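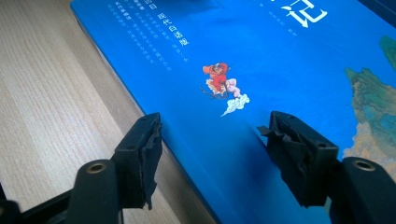

Re: [umside-readers] which translation for the long read?

Kumudini Pathirana wrote:
> Has anyone here finished Journey to the West all the way through? My library
> has a short version and a complete one and I can't decide. I don't want to
> sign up the whole group for something we all drop by February. Also, are the
> poems skippable?

Hi Kumudini and everyone,

I have, once, and it took me most of a winter! I started with a short version years ago and loved it, then got greedy and went for the full hundred chapters. My two cents: do the short one as a group and let the stubborn ones among us carry on after.

The thing about the complete book is that the middle repeats itself. Monk gets grabbed by a demon, Monkey goes for help, somebody in heaven admits the demon is their runaway pet — and off they go again. I found that very soothing at 5 in the morning with a cup of tea, but I can see it wearing thin if you have a meeting to get ready for. The opening chapters are a riot though (Monkey wrecking the peach banquet is still my favorite), so whatever we pick, please don't let it skip those.

On the poems, I skipped maybe half. Sorry to the purists. The ones describing fights are fun out loud, the ones describing mountains I could take or leave.

If we do go long, I'd say 30 pages a sitting and three sittings a week, which is what worked for me. When we did the Peixoto family saga we tried to go faster and lost half the list by the second volume, remember? I don't think I ever got over the uncle with the boat.

My sister-in-law reads it in Chinese and says Pigsy is much funnier that way. She's offered to come along and do a few bits for us if we meet at the Trovia again. They still have the back table, and the soup is better than it was.

One question from me: are we keeping a page for names? Everyone in this book has about five of them and I was flipping back constantly. I can type up my old list if it's any use, it's pretty messy.

I vote short version first, starting whenever people have copies.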